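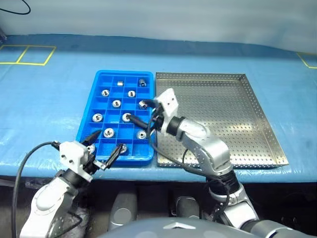 The Trallthorpe food and wine festival was in its second year when Judite Rocha was asked to run the tasting tent, and she said yes before she knew how many bottles were coming. There were 205 of them. They arrived at Carvalho's on a hot morning in August and were carried through to the back, where the long table had a blue plastic sheet over it and a blue tray divided into small square cells, with little metal parts in them. Judite put the delivery note down next to it and went to look for Hélder.

Hélder Carvalho owned the hotel with his sister. It had eighteen rooms and a terrace over the harbour, and it was the only place in town with a cellar, so the festival used it every year for storage and for the opening dinner.

"They're all here," Judite said. "I've signed for them."

"Did you check the reds?"

"I checked the boxes. I didn't open them."

He nodded and went on folding napkins. The dinner was at eight and he had set five tables so far.

Judite had moved to Trallthorpe from Cliston, which was bigger and had a proper theatre. She had come for a job at the tourist office and had stayed after the job ended. She did the summer programme now, which meant the boat rides, the craft market and the brass band on the pier. She had never worked with wine. She drank it on Saturdays at her mother's, and it came from the supermarket.

The man who was supposed to lead the tastings was called Prodromos Kouris. He had a shop in Punville and had written a small book about island whites. He was due on the two o'clock ferry. At ten past two Judite stood on the quay and watched everyone get off — families with pushchairs, a cycling club, a man with a cello — and none of them was Prodromos Kouris.

She rang him.

"I'm in Punville," he said.

"You're meant to be here."

"I have it down for tomorrow."

"Tomorrow's the sailing. The first tasting is today at five."

There was a long silence and she could hear a shop bell. He asked if there was another ferry. She told him there was one that got in at half past seven, and he said he would be on it, and that he was very sorry, and that the white from the north side of the island should be opened an hour before pouring.

"Which one is that?" she asked, but he had gone.

She walked back up the hill to Carvalho's. Fernanda Bettencourt was sitting on the terrace with her shoes off. She had been the cook there for most of her life and had given it up in the spring on account of her knees, but she had come back for the opening dinner and was making the fish stew.

"He's not on it," Judite said.

"Who isn't?"

"The wine man. He thinks it's tomorrow."

Fernanda moved her feet so that Judite could sit down. From the terrace they could see the tent on the green with its sides rolled up. Someone was putting out chairs. More than sixty people had bought tickets for the five o'clock, and Judite knew a good many of them by name.

"You'll have to do it yourself," said Fernanda.

"I can't. I don't know anything."

"You can read a label."

"That's not the same as a tasting."

"Ask Eduardo."

Judite had not spoken to Eduardo Sequeira since the winter. He had worked the vines above the town until he sold them, and the sale had gone badly, and she had been the one who wrote it up for the tourist office newsletter. She had called it an exciting new chapter for the hillside. He had crossed the road to avoid her twice after that.

"He won't come," she said.

"He might not. He's in the boat shed, anyway. I saw him go down."

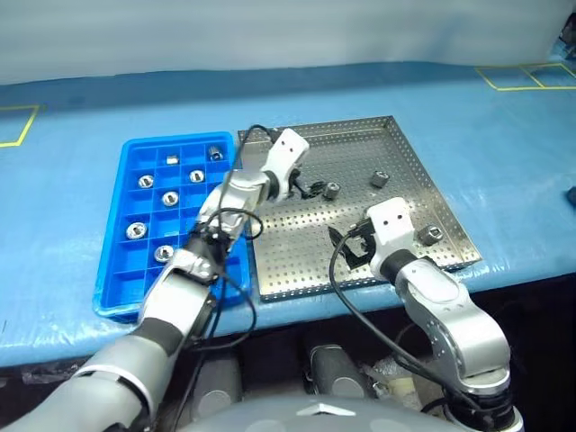
The boat shed doors were open. Eduardo was sanding a rudder and had the radio on. He saw her and turned the radio down, which she took as permission to come in.

She told him about the ferry and the tent and the tickets. He kept sanding. When she had finished he blew the dust off the wood and ran his thumb along it.

"What have you got?" he said.

She gave him the delivery note. He held it a long way from his face and read all of it, both pages.

"There's one of mine on here."

"Is there?"

"The last year I picked. I didn't know anyone had kept any." He turned the page over and back again. "They've spelt it wrong."

"I'm sorry about the newsletter," Judite said.

He folded the note and put it in his shirt pocket. "What time?"

"Five."

"I'll want a clean shirt, then."

He was late, but only by a few minutes. The shirt was white and still had the creases from the packet. Judite introduced him and sat down at the end of the front row, where she could get up to fetch things. He didn't use the microphone. He told them which bottle came from which side of the hill and who had worked it, and what the weather had been like, and when somebody asked about notes of apricot he said he couldn't say about apricot but there had been a lot of wasps that year.

He left his own until the end. He poured it himself, going along the rows, and it took a long time. A woman at the back wanted to know where she could buy it.

"You can't," said Eduardo. "It's finished."

Prodromos Kouris got off the half past seven ferry with a suitcase and a box of his books. Judite carried the box. He apologised again on the way up the hill and asked how she had managed, and she told him that a local grower had stepped in.

"And the northern white? You opened it in time?"

"I don't know," she said. "I'd have to ask him."

The terrace lamps were on when they got there. Hélder was showing people to their seats and Fernanda had sent out the bread. Eduardo was at the table by the steps in his new shirt, with an empty chair on either side of him — Judite put the box down and took the one on the left.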